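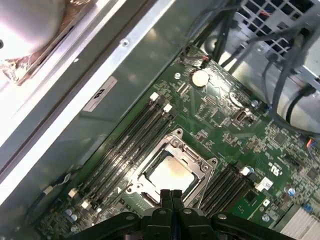
Placa-mãe verde com o soquete do processador aberto e os slots de memória vazios.

Relatório de andamento à Fundação Fülöp
Projeto: Sala de informática e alfabetização digital de Nellside
Responsável: Amarachi Onuoha
Data: 19 de setembro de 2026

1. Situação geral

O projeto está no sexto mês de execução. A sala abriu ao público no segundo mês e funciona de terça a sexta, à tarde e à noite. As turmas da tarde são ocupadas quase só por aposentados; as da noite, por quem trabalha no comércio e nos armazéns do porto.

Estavam previstas 50 matrículas para o primeiro ciclo e foram preenchidas todas. Onze alunos deixaram o curso antes do fim. Os motivos informados foram mudança de turno no emprego, doença na família e, em dois casos, a distância. Os demais receberam certificado.

2. Conteúdo das aulas

O programa começou com teclado, arquivos e correio eletrônico. Por pedido das turmas, a parte de planilhas foi reduzida e entrou um módulo sobre serviços públicos pela internet: segunda via de contas, marcação de consultas, consulta de benefícios. O módulo de segurança, com senhas e golpes por mensagem, passou de uma para duas aulas.

A apostila foi reescrita em corpo maior. A versão anterior tinha capturas de tela de um sistema que já não usamos, o que confundia os alunos da tarde.

3. Equipamentos

Os computadores de mesa vieram de doação da Gorkell e passaram por revisão antes de ir para a sala. O técnico Vasilică Ardeleanu acompanha a manutenção uma vez por mês. A compra de memória adicional, incluída no orçamento original, foi feita com a Laltance e ficou dentro do valor aprovado. A impressora continua sendo o equipamento com mais chamados, quase sempre por papel preso.

4. Execução financeira

Foram gastos 50% dos recursos. As despesas com instrutores seguem o cronograma. A conta de luz ficou acima do previsto e foi coberta com o saldo da rubrica de divulgação, conforme autorização por escrito da Fundação. Os comprovantes seguem no anexo B.

5. Pendências

A rampa da entrada lateral ainda não foi concluída. A prefeitura pediu um novo desenho do corrimão, já entregue, e aguardamos a resposta. Falta também renovar o contrato de internet, que vence em novembro.

6. Próximos passos

O segundo ciclo começa assim que fecharem as inscrições. Pedimos autorização para abrir uma turma aos sábados de manhã, com o mesmo instrutor da noite e sem aumento do valor total. A planilha de horas correspondente está no anexo C.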